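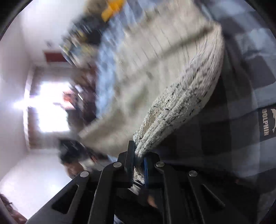 Início > Opinião > Carreiras na saúde

Porque é que eu voltaria a escolher a terapia ocupacional

Quando alguém me pergunta por salários, respondo sem rodeios: na clínica Wokinari, onde comecei, pagavam-me 774 euros por mês a meio tempo, mais 10 por cada visita ao domicílio. Dava para pouco. E mesmo assim lembro-me desse ano com um entusiasmo que ainda hoje me apanha desprevenida!

As tabelas de remuneração arrumam as profissões de saúde por ordem, e a nossa aparece quase sempre lá em baixo. Percebo que um estudante de 18 anos olhe para aquilo e fuja. O que me custa é que as tabelas parem no ordenado de entrada e deixem de fora a variedade do trabalho. Numa só semana posso ensinar um homem a abotoar a camisa com uma mão, discutir com um arquiteto a altura de um lavatório e passar uma tarde inteira a fazer panquecas com uma senhora que teve um AVC (as panquecas são terapia, e das boas).
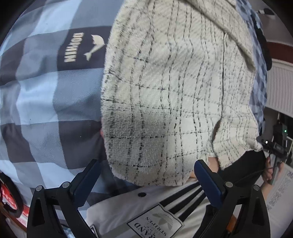

A minha colega Zofia Cieślak trocou um hospital grande pela Floda, uma equipa comunitária pequena, e perdeu dinheiro no primeiro ano. Depois fez formação em reabilitação da mão, passou a orientar estagiários e hoje ganha mais do que ganhava no hospital. Há muitos percursos destes e quase não se fala deles nas escolas secundárias, o que é uma pena enorme.

Claro que quero melhores salários. Quero carreiras com progressão a sério, deslocações pagas por inteiro e horas de relatório contadas como horas de trabalho. Em novembro fechei 80 relatórios, aproximadamente metade deles à noite, na mesa da cozinha. Isso tem de mudar, e acho que vai mudar mais depressa se entrarem na profissão pessoas novas, com energia e com vontade de reclamar.

Por isso, a quem está indeciso, deixo um conselho: peçam para acompanhar uma terapeuta durante um dia. Levem sapatos confortáveis e muitas perguntas, e perguntem também quanto ela ganha. Eu respondo sempre.

Nusrat Chowdhury

Contacto | © Lisix | Voltar ao topo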